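Zornholm Learning Center Adds Produce Sorting Table to Its Everyday Skills Room

Posted Monday, March 12, 2018

The Zornholm Learning Center has opened a produce sorting activity in its Everyday Skills Room on the ground floor. The activity is intended for young children attending with a parent or guardian, and for adult learners enrolled in the Center's English for Daily Life course. It is included in regular admission, and no advance registration is required.

The new station replaces the coin and button trays, which have been withdrawn from the room after long service. Staff began reviewing the trays last July, when it became clear that replacement parts could no longer be ordered in matching sizes. The trays have been transferred to the Telurholm branch, where they will remain available to school groups on request.
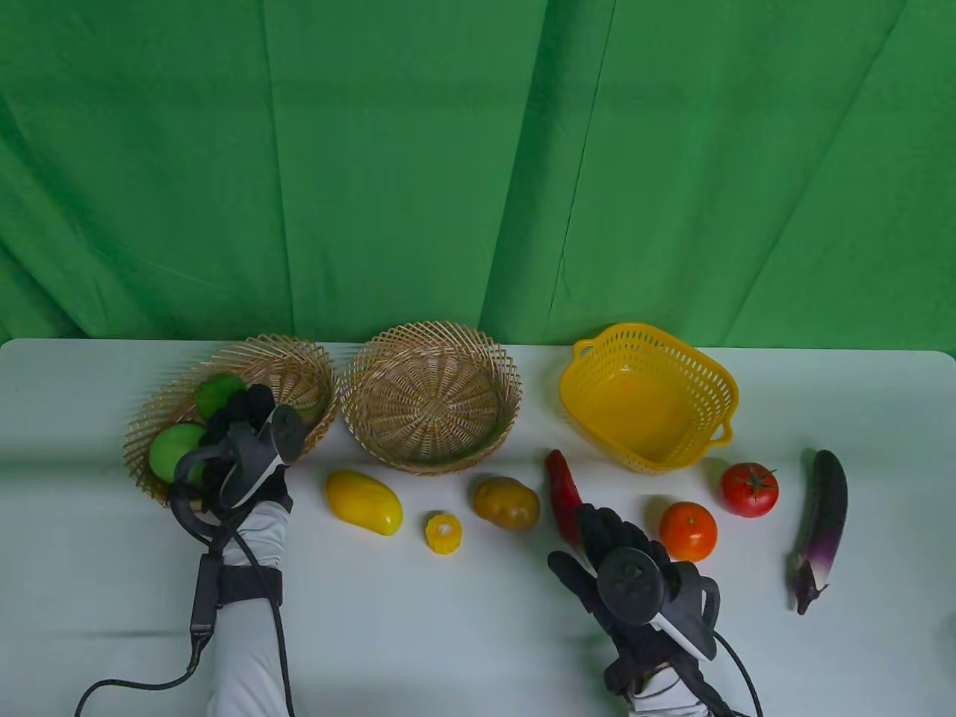
Funding for the station was approved under the Center's small equipment budget. A total of $799 was set aside for the project, of which $259 was spent on baskets and play produce. The remainder covers table repairs, storage bins and a reserve for replacements. Items were chosen for being familiar from an ordinary grocery visit and easy to name in more than one language: a tomato, an eggplant, a mandarin, a red chili pepper and a potato can all be laid out on the white table, with wicker baskets and a yellow plastic one standing behind them. The potato has already prompted discussion among staff as to which color it should be sorted under, and the Center has decided to leave the matter to participants.

Participants may sort by color, by shape, or by whether an item would usually be eaten raw or cooked. Printed cards with suggested rules are kept in the wall rack beside the door. The cards were prepared by the Jaltness Reading Room, which has used a similar set in its own family program, and they may be borrowed for use at home for up to 2 weeks. Families are also welcome to set a rule of their own and to ask another group to guess it. In the adult course, the items are used for practice in asking for goods by name, stating quantities and correcting a mistaken order politely.

Sorting by color has been the most frequent choice during the trial period. The green group is generally considered the easiest place to begin, although younger children are often surprised that a pepper and an apple can share a basket. The yellow group leads to more debate. Corn and mango are seldom placed next to each other in a store, and the shade of several pieces falls close to orange – a point that the cards leave open on purpose.

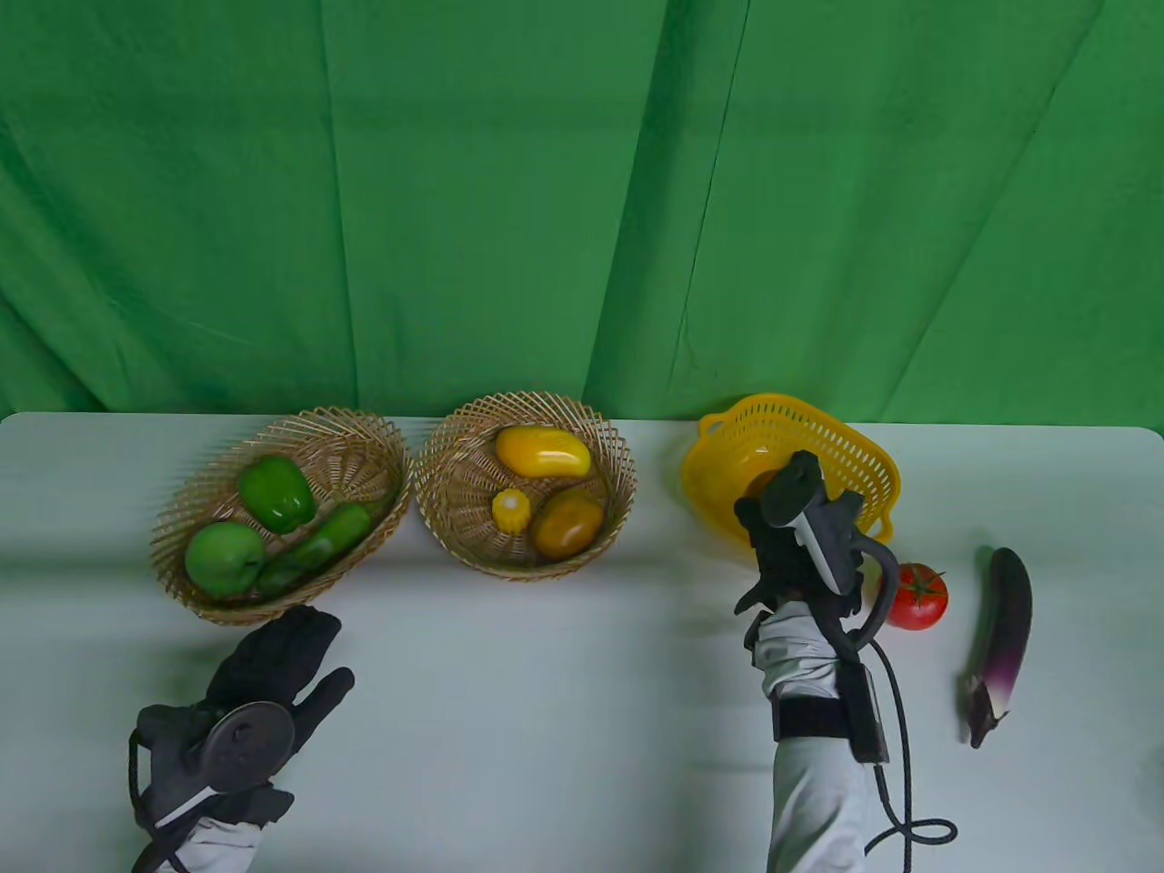

Keyvan Shokri asked that the baskets not be labeled in advance, on the grounds that children tend to follow a printed word and stop looking at the item in their hand. The Center has accepted this suggestion for the opening months. Blank tags and washable markers will be provided on the side shelf for groups that prefer to make their own labels, and tags should be removed before the next group begins.

The station is open during all regular room hours, except when the adult course is in session. The course schedule is posted at the front desk and on the door of the room. Children under 5 must be accompanied at the table at all times. Visitors are asked to return every item to the storage bins when they finish and to hand any damaged piece to a member of staff. Food and drink may not be brought to the table, and real produce should not be added to the baskets.

A second set of items is planned for later in the year, subject to the reserve. The Center is considering root vegetables and bread, and would welcome suggestions from learners whose home cooking includes produce not found in the present selection. Suggestions may be left in the box at the front desk or given to any course instructor – written notes in any language are accepted.

Groups of more than one family, and teachers who wish to bring a class, are asked to contact the Bakhtiari Room office before visiting so that a time can be set aside. The office is also able to arrange a short introduction to the cards for new group leaders. There is no charge for the introduction.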